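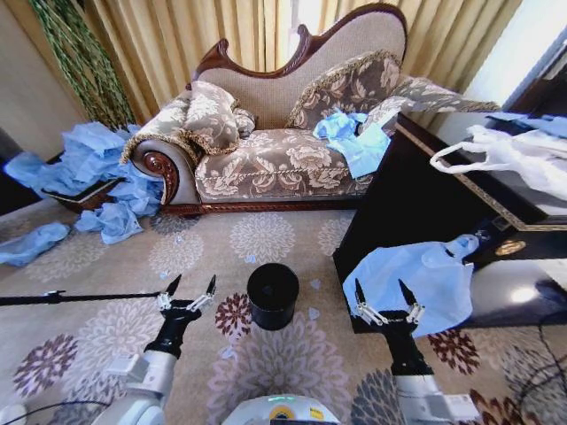 A robot arm holds up a light blue plastic bag in a carpeted sitting room, with more blue plastic on the chaise and the floor.

Robot housekeepers get a tidy-up test, and the carpet is still waiting

BISTBRIDGE, April 18, 2024 – The future of housework has been put to work in a furnished sitting room in Bistbridge, where it is learning to pick up plastic.

The Maillard household trial, run by Fultitbridge engineering firm Kanditz, began in January with a modest question: can a two-armed machine clear a living room that a person would clear while thinking about lunch? After 27 sessions and 2,231 attempted pickups, the firm's answer is a firm "sometimes."

Of those attempts, 726 ended with the item in the place it was meant to go. Kanditz calls the figure encouraging. Parents of teenagers may well agree.

Hard objects with a definite shape have gone best, according to the firm's trial notes. Thin plastic is another matter. It folds, slides and clings to itself, and a sheet bunched up on a chair looks different every time the machine turns back to it. A two-fingered gripper can pinch a corner well enough. Deciding which corner belongs to which bag is slower going – the notes allow up to 20 minutes for a single pile.

Fancy furniture adds its own trouble. The trial guidelines ask the robot to treat fringe, braid and tassels as part of the furniture, a point on which the household cat has never been persuaded.

Small scraps on carpet are left out of the scoring for now. Kanditz says they will be added once the larger pieces are under control, and it has given no date for that. Dusting is on a later list, and stairs are not on any list.

The firm has not set a price for a home version. The next round of sessions will use the same room and a longer list of chores, starting with cushions.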